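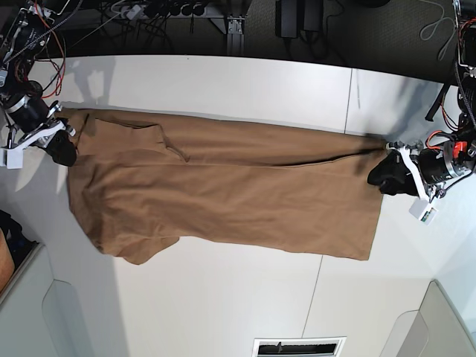 Why Clothes Get Creases

Cloth is made of tiny threads, and threads bend. When clothes lie in a heap, the bends stay put and turn into creases.

To fold something long, lay it flat on a table first. Hold both ends and pull gently - don't yank. Smooth the bumps with your hand, then fold it in half.

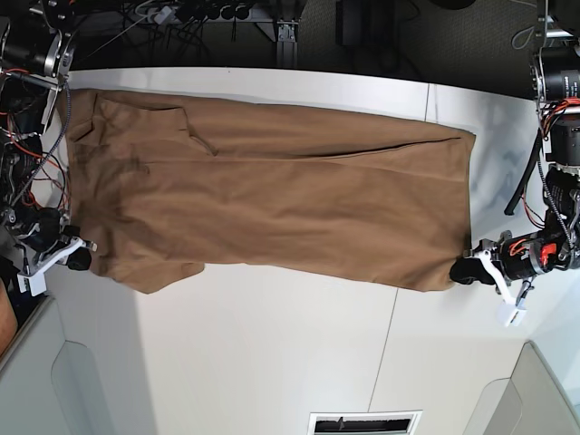 Why does ironing work?
Heat lets the threads relax, and the weight of the iron presses them straight. Always ask a grown-up to do the ironing.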